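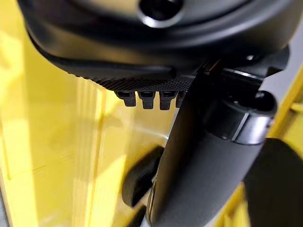 # Chapter 5: Gathering Demonstrations

A learning system that controls an arm and a gripper needs examples before it can do anything useful. In Chapter 4 we treated those examples as a given: a set of recordings, each pairing what the sensors reported with what the operator commanded. This chapter is about where the recordings come from, who makes them, and how to tell a good one from a bad one.

The work is slow. A person guides the arm through a task from start to finish, the system stores what happened, the parts go back to their starting places, and the person does it again. Students often expect most of the effort in a learning project to go into the model. In the projects described in this book, more hours went into recording and sorting examples than into training.

## 5.1 What counts as an example

We will use the word **episode** for one recorded attempt at a task. An episode has a beginning, an end, and a stated goal. Everything between the beginning and the end is stored at a fixed rate: joint positions, gripper opening, the operator's commands, and one or more camera views.

A camera mounted at the wrist deserves special attention. It moves with the gripper, so the part being handled stays close to the lens through much of the episode. Small features that a room camera would miss, such as a rim, a tab or a patch of rough grip, can fill a good share of the view. The cost is that the wrist camera sees little else. The gripper's own fingers block part of the view, close objects blur, and a shiny panel behind the part may throw back reflections that change with every move of the arm. A model trained on such views has to learn which of these changes matter.

For this reason most setups record a wrist view and at least one fixed view together. Section 5.4 covers how the two are lined up in time.

## 5.2 The Wekham recordings

Throughout the chapter we will return to one collection, made at the Wekham laboratory under the direction of Diane Bouchard. The tasks were short handling jobs: approach a part, take hold of it, move it, let go. Recording began in September with 24 practice episodes, all later thrown out. The operators were still learning the controls, and their pauses and corrections made the motions hard to compare.

The full collection came to 1959 episodes. Of these, 204 were set aside during review. The reasons fell into a few groups:

- the recording started after the arm had already begun to move
- one camera stream stopped early
- the operator finished a different task from the one named in the label
- the gripper touched the part in a way the written instructions ruled out

Failed attempts were kept, provided the label said they had failed. Bouchard's written guide to the operators puts the rule in one line: "Mark what happened, and leave what you meant to the notes field." We will see in Section 5.5 that a failure with a correct label can be used in training, while a failure marked as a success does real harm.

## 5.3 Variation on purpose

If every episode starts with the part in the same spot, the system can do well by memorizing a path. Move the part by the width of a finger and it misses. The operators at Wekham therefore changed the starting position between episodes, following a printed sheet so that the changes did not drift toward whatever was most comfortable.

Lighting is harder to plan. The first sheets – drawn up by the Grernia group and reused with few edits – said nothing about it, and most early episodes were recorded in the morning. Later sheets added a column for time of day.

Before reading on, write out a recording plan for a task you know well, such as placing a lid on a jar. State where the episode begins and ends, which things you will vary, and which you will hold still. Keep the plan. You will revise it at the end of Section 5.4.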